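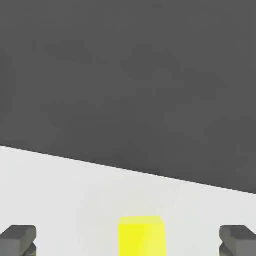 White tabletop, gray behind it.

I've been putting off a thread on how I finally got our kitchen table down to bare, so I'm doing it on my lunch break. It's mostly a thread about paper.

We moved to Ikholm in January and the table became the place where mail went. Then school forms. Then the manual for the dishwasher, the warranty for the dishwasher, and the receipt for the dishwasher, all in separate spots.

I tried a filing cabinet first. Four drawers, bought used from a guy on Masilela Street. I labeled everything. I used it for two weeks. The trouble with a cabinet is that you have to decide where a thing goes before you can put it down, and at six in the evening I don't want to decide anything.

Divina Pangilinan, who I used to work with, told me to get one box. Everything goes in the box. No sorting. When it's full, you go through it from the bottom.

By the time I reached the bottom, most of it was dead. Coupons expired, appointments past, bills already paid online. I recycled more than half without reading past the first line.

What I kept went into four folders: house, car, medical, taxes. If something doesn't fit one of those I ask whether I'd ever go looking for it. Usually no.

Things I scan and then shred: bank statements, pay stubs, anything with an account number.
Things I keep on paper: birth certificates, the car title, the lease, our vaccination cards.

The scanning took longer than I planned. I had 600 pages from the old apartment and did 300 over one weekend. The other 300 are still in a bag in the hall closet. I'll get to them.

File names matter more than folders. I put the year first, then who it's from, then what it is. 2019 dentist invoice. It's dull but search finds it right away.

Joon-young Ham asked what I do about kids' artwork. We keep 10 pieces per school year, kid picks. The rest gets a photo. My daughter is stricter than I am and threw out a clay owl I liked.

Stopping mail at the source helped too. I called the catalogs one by one. Took a whole morning and a couple of them still come. One is addressed to the person who lived here before us, and I can't get them to believe me.

Someone asked about apps. I tried one for a month and went back to plain folders on the computer with a backup on a drive in my desk. I didn't want a monthly fee for my own water bill.

Tumelo Ndlovu says he does his box on the first of the month. I do mine when the lid won't shut. Both work.

Next is the drawer with the cables. If anyone has a good way to tell which charger goes with what, please reply. I have one marked only with a piece of green tape and I don't remember what green meant.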